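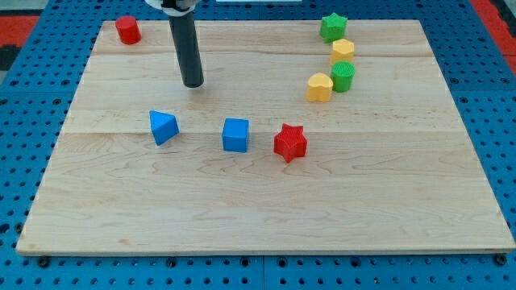

Minutes of the Fidodstead Robot Club, Sunday, February 18, 2024. We opened with the business everyone had come for, the runaway push on the Tutico arm. For members who missed it, the arm was in the middle of its long block-pushing run when it stopped answering the stop command from the keyboard and kept going down until the tip pressed into the wood. The work is done on the maple board resting on the blue pegboard, with the plastic shapes in red, green, yellow and blue, and it was agreed that the black tube hangs so close over the wood that there is very little room for a mistake of this kind. No one was hurt, we are very glad to say, and the big red button did its job when it was finally reached.

The log was read aloud (thank you for bearing with it, it is not exciting reading). The fault came at push 3,421. The Retido controller had gone on acting on an old position after the network dropped, and the height limit, which we all believed was on, had been turned off during testing and never put back.

There was a long and friendly talk about whether the button ought to be moved. It now sits behind the monitor, and several members said they had always found it a stretch. Agreed to mount it on the front of the table before the arm is powered up again.

Also agreed: the height limit goes back on and stays on, and the arm will stop by itself if it hears nothing for 100 milliseconds. We will then do 1,000 pushes at slow speed, with two members in the room throughout, before going back to normal runs.

The cost of a new mount from Bittencourt was put at over $6 — nobody objected! The open house in May goes ahead if the slow pushes are clean. Meeting closed with cake and many thanks to those who stayed late to help.

Comments

Could we have the button on a long cord too? I am usually on the other side of the table.

Sorry I missed this one. Was the height limit on the startup checklist? If not, please add it.

Happy to sit in for some of the slow pushes — evenings are best for me.

Contact the club | © 2024 Fidodstead Robot Club | Back to top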